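Herholm – Nave 2
Lista de comprobación: cubetas metálicas y mesas de apoyo
Ref. 2695
Fecha: 26 de junio de 2022
Inspectora: Seon-mi Seol

Leyenda: C = conforme; NC = no conforme; O = observación; NA = no aplicable

1. Mesas de apoyo

1.1 Tablero sin astillas en los cantos: C
1.2 Patas niveladas, sin balanceo al cargar: C
1.3 Tornillería de unión apretada: O
Comentario: un tornillo del travesaño trasero giraba a mano. Reapretado durante la visita.
1.4 Etiqueta de carga máxima (50 kg) legible: NC
Comentario: etiqueta borrada. Solicitar reposición a Kwak.

2. Cubetas – estructura

2.1 Paredes sin abolladuras que reduzcan la boca: C
2.2 Esquinas sin fisuras en el plegado: C
2.3 Borde superior sin rebabas: O
Comentario: pasado el paño por todo el perímetro, se engancha en un punto del borde delantero. Limar antes de la próxima carga.
2.4 Asiento estable sobre la mesa: C

3. Cubetas – superficie

3.1 Recubrimiento de las paredes: NC
Comentario: desgaste irregular en el panel inclinado, con metal claro a la vista y vetas verticales oscuras. No se admite el retoque con pincel; enviar a Tokudent para presupuesto de recubrimiento.
3.2 Panel posterior: O
Comentario: arañazos finos cerca del borde superior. Sin medida inmediata.
3.3 Fondo: O
Comentario: rozaduras en la chapa, tono gris desigual. Aceptable mientras no haya pérdida de espesor.
3.4 Óxido activo al tacto: C
Comentario: el paño blanco sale sin residuo rojizo.

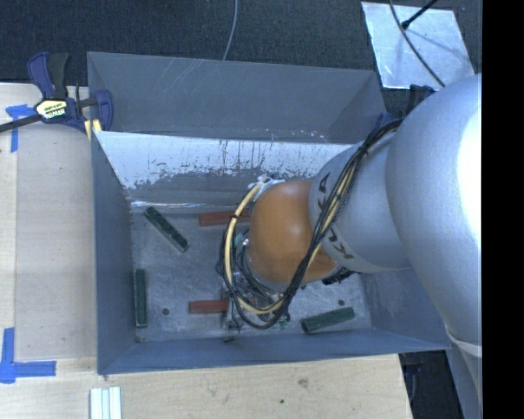

Punto 3.1. Cubeta de chapa gris sobre tablero de madera clara; desgaste del panel inclinado.

4. Limpieza y señalización

4.1 Cubeta vacía de piezas antes de la revisión: NC
4.2 Ausencia de aceite en el suelo de la nave: C
4.3 Código de inventario en la cubeta: NC
Comentario: no figura en el registro Fundo. Dar de alta.

Plazos
1.4 y 4.3: 14 días.
2.3: antes del siguiente uso.
3.1: revisión en noviembre – si el desgaste alcanza el plegado inferior, retirar la cubeta sin esperar a esa fecha.

Firmado: S. Seol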